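Notebook, Thursday, September
Morham bench, started 7.40 am

Marbling size, batch 12. I am so pleased with this one that I'm writing it up before I've even washed my hands properly (sorry about the thumbprint on the previous page).

Carrageenan went in last night, blended in warm water and then left alone under a sheet of newspaper. Simin had been telling me for weeks that I was rushing the rest period and she was right. The earlier batches had that grainy drag where the stylus leaves a furry trail behind it, and the fine combs were hopeless. This morning it was like drawing through single cream. Skimmed twice with newspaper strips, no bubbles left in the corners, and the first drop of indigo opened out to the size of a saucer and just sat there with a clean edge!

Colours used, in order: indigo, the Panicker red, yellow ochre, then white with an extra drop of gall. The red still wants to sink. One drop of gall wasn't enough, two was lovely, three pushed everything else into thin veins (pretty, but a different paper altogether, and I've kept a sheet of it for the ideas drawer).

Patterns tried: stone, gel-git, nonpareil, and one bouquet that I'm calling a practice bouquet. The nonpareil is the best I've pulled. The lines stay even right up to the far side of the tray, where they used to wobble because I slowed down. Vimala's tip was to breathe out while combing and not stop for anything, and I can't argue with it.

Alum: sponged on the afternoon before, dried flat, pressed overnight. 6 sheets were streaky where I'd gone back over a dry patch, and the colour slid off exactly there on rinsing. Mark the alumed side in pencil!! I guessed wrong on one and it came out like weak tea.

The endpapers are for Preltotent, the 1801 sermons with the loose front board. What survives of the old paper is a small shell pattern in a brownish red with grey-blue, much softer than anything I've made so far. I held today's stone sheet against it by the window and the blue is nearly there. It needs a touch of black and probably less white. The red is too cheerful, so umber next time.

Size temperature was 59 Fahrenheit on the old dial thermometer, paints left beside it for an hour so they matched. I think this matters more than I'd allowed for. Cold paint on a warmer bath gave me those crinkled edges last month and I blamed the gall for it.

The Plistex tray is holding up well, no bowing along the long side, though I'd still like a deeper skimming well at one end.
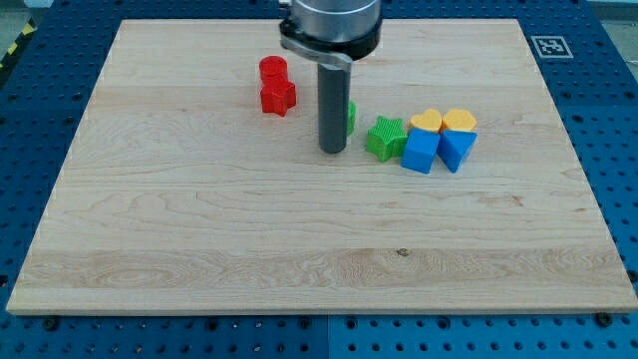 For the next batch: same carrageenan, same overnight rest, umber into the red, and try the shell with a little oil in the last colour only. Simin wants to have a go at the combed sheets, so make double and save her the bigger tray.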